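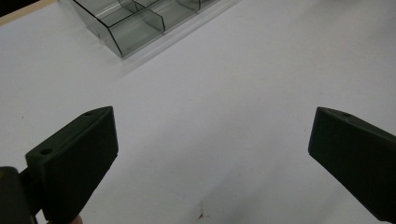

Re: [process-level] Radar transmitter reading high on caustic day tank

Chepkoech Laizer wrote:

> We have a Nustex radar on the caustic day tank at Inthorpe, 4-20 mA
> back to the PLC. It tracks well when the tank is low, but above 148 cm
> it reads high and sticks there until we pump down again. Supplier
> says replace the unit. Before I raise the order, has anyone had the
> same thing? The nozzle is 50 mm bore and the tank has a fill pipe on
> the same side. No agitator.

Chepkoech,

I would hold off on the order. We had the same thing on a bleach tank and the transmitter was fine. Ours was picking up a false echo from the bottom lip of the nozzle, and once the liquid came up close enough the unit locked onto the wrong peak.

First thing to check is the nozzle length against the bore. Ours was the same bore as yours and 31 cm long, much too long for that size of antenna. If yours is anything like that, the beam is hitting the inside wall of the nozzle before it gets into the tank. The Nustex manual has a table for this near the back, after the wiring pages.

Second, look at the echo curve with the tank low and again with it near the trouble spot. Save both. If there is a peak that stays put while the level moves, that's your false echo and you can map it out. Do the mapping with the tank as empty as you can get it. I did mine half full the first time and it masked out part of the real range, so I had to clear the map and start over.
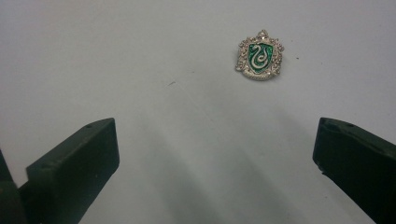
You should also put a meter in series with the loop and compare it with what the PLC shows. On our site there was a Dương isolator in the panel that had been scaled for a different tank, and it added a small offset at the top end on top of the echo problem. It took me most of an afternoon to find because I was only looking at the field end. The Grarkow card it fed was reading properly.

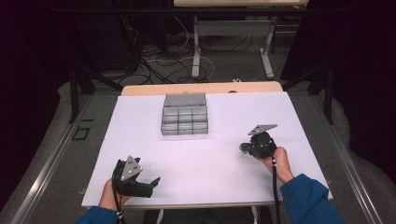 The trend is worth a look too. Set the damping low for the test - we had ours at 34 seconds, which hid everything - and fill slowly. With a false echo you don't get a smooth ramp. It goes up, sits flat, then jumps. Ours looked like the side of that stack of grey blocks, in steps with a flat piece on top. A unit with a bad module usually drifts or drops out to the fault current, so if you see steps I'd leave the hardware alone.

Can you also say how far the fill pipe is from the nozzle, and whether it discharges above the liquid? If it splashes under the antenna, you may need to turn the unit a quarter turn or fit a stilling tube.

If you can post both curves to the list I'll have a look tomorrow morning.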